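Kitchen Counter Gallery: Weidemann Unit, Irklow

Page updated 8/18/26

The counter in the Weidemann unit was rearranged in August. This page is for anyone who uses the kitchen and wants to know where things go now, and for the Zallov and Arkow units, which are going to set theirs up along the same lines. The notes were put together by Waltraud Wunderlich, who also wrote the cupboard labels.

The old arrangement had the cutting board stored upright behind the toaster. It fell over whenever someone pulled the toaster forward, and most people ended up slicing bread on a dinner plate. The board now lies flat on the counter and stays there. The small appliances go around it, and anything that gets used less than once a week has moved to the tall cupboard beside the fridge.

The counter in the unit is 271 cm long, measured along the wall. We keep 300 mm clear at the end nearest the door so there is somewhere to put groceries down. Please don't fill that space with jars. It was full of jars by the second week last time, and three of them were empty.

A few points on the board itself. It is bamboo and should not go in the dishwasher or be left in the sink. Wipe it with a damp cloth, dry it with a tea towel and put it back with the groove side up. The groove catches juice from tomatoes and oranges, and it needs wiping as well as the flat part. Raw meat goes on the plastic board, which is in the drawer under the kettle cupboard. Oil the bamboo when it starts to look grey. The food-grade mineral oil is on the top shelf with the spare sponges.

The toaster and the toaster oven both have crumb trays. Unplug the appliance and let it cool before pulling the tray out. Crumbs go in the green bin. Do not wipe the inside of the oven door with the rough side of a sponge, as it leaves scratches that don't come out.

Kitchen counter, Weidemann unit:

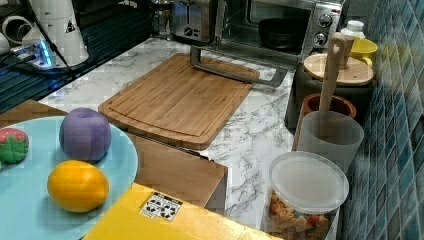
The cutting board in front of the toaster oven, with the toy fruit on its light blue plate.

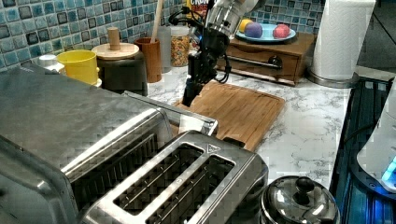
Marble counter and mosaic tiles, with the toaster in the foreground and the utensil holder at the back. 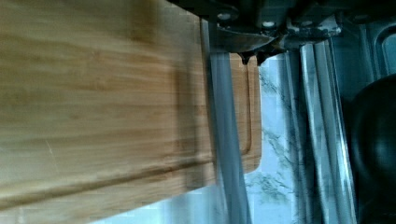 Cupboard labels are numbered to match the list taped inside the pantry door. There are 33 entries on the list. If you move something to a different shelf, change the entry in pencil and leave the number alone, or the labels will have to be printed again. Tea and coffee are together under number 3.

The wooden spoons have been sorted and two with split handles were thrown out. Replacements will come with the next order for Zallov. Arkow has asked for the same bamboo board, but their counter is narrower, so they should measure the depth before ordering and allow for the tap.

Spare plates are still in the hallway cabinet. They will be brought into the kitchen once the lower shelf has been fixed. Questions about the layout can be left for Waltraud in the message book beside the phone.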